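Search this project
Search

Filed under: Data / Words & Recipes

# Ulencombe Bread Notes

Hi! This is the little README for my bread notes, which started life in a kitchen drawer and have grown into a proper folder of text files. I'm Yufang Fang, I bake most of the loaves at the Ulencombe community kitchen, and I got tired of answering the same questions from bits of paper with butter on them. So I typed everything up, and then I kept going.

## What you get

The main file is `loaves.csv`, one row per bake. There are 27 loaves in it so far, and I add more whenever I remember to write things down while my hands are clean enough to hold a pen. Next to it is `starters.csv`, a much shorter table about the starters I keep going, and a folder called `notes` with longer write-ups for the bakes that went really well or really badly. (The bad ones are more fun to read, I think.)

The columns in `loaves.csv` go like this:

- `loaf_id` - just a number, in the order I baked them
- `flour` - the flour or mix of flours, in my own words
- `water_pct` - water as a percentage of the flour weight
- `starter` - which starter I used, matching the name in `starters.csv`
- `bulk_hours` - time from mixing to shaping
- `fridge` - yes or no
- `shape` - round, long or tin
- `crumb` - my score from 1 to 9, where 1 is a brick
- `remarks` - whatever I felt like saying

I know a score out of 9 is odd. I began with ten, found I never gave a ten, and dropped it. If you want to rescale it, go ahead!

## The starters

There are four of them. Deng is the oldest and the most reliable, a plain white wheat starter that bubbles up happily even when I forget to feed it. Dotby is rye and smells like apples on a good day. Reneo is the fussy one - it's whole wheat, it sulks in cold weather, and about half the angry remarks in the table are aimed at it. The fourth never got a name, so it's down as `spare`, which I feel a bit guilty about.

I feed them equal weights of flour and water unless the remarks say something else. Dotby gets a splash more water in summer.

## Shaping and proofing

Long loaves are my favorite and you'll see that in the data, so please don't read too much into which shape turns up the most. I flour the cloth heavily with rice flour, much more than feels sensible, and I tip the dough in with the seam facing up. For rounds I use a bowl with a dish towel in it. Tins get a smear of butter and that's all.

If you're buying something to proof in, look at the inside length before anything else. Mine had to fit my fridge shelf, and I measured the shelf wrong twice, so check yours with a tape and not with your hands held apart like you're describing a fish.

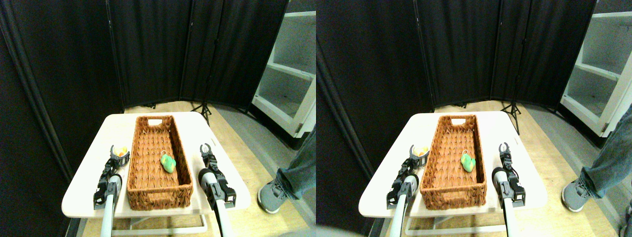 ## Known problems

Loaves 4 and 9 have no water percentage. I wrote them on the back of an envelope and the envelope went out with the recycling. I've left the cells blank and haven't guessed.

My kitchen scale was replaced in July, and the old one read a touch heavy. I haven't corrected the earlier rows, so treat small differences in `water_pct` with some suspicion. The `bulk_hours` column is also rounded to the nearest half hour, except where I was standing over the bowl being impatient, and then it's exact.

There are no oven temperatures at all, sorry. The dial at the community kitchen has worn smooth and I go by feel. Lewis MacAulay has offered to lend me an oven thermometer, so there may be a new column one of these days.

## Using it

Please do! Copy it, bake from it, make charts, give it to a class. I'd love a mention but I won't chase you for one. If you spot a mistake, tell me the `loaf_id` and what looks wrong, and I'll check it against the paper notes (the ones that survived).

If you'd like to send me your own bakes, use the same columns and put your initials in front of the number, so they don't get muddled up with mine. Leave out anything you didn't measure. Blank is fine, and long remarks are very welcome.

Last tidied up on 22 August 2025. The next thing on my list is splitting `flour` into separate columns, which I've been putting off for ages.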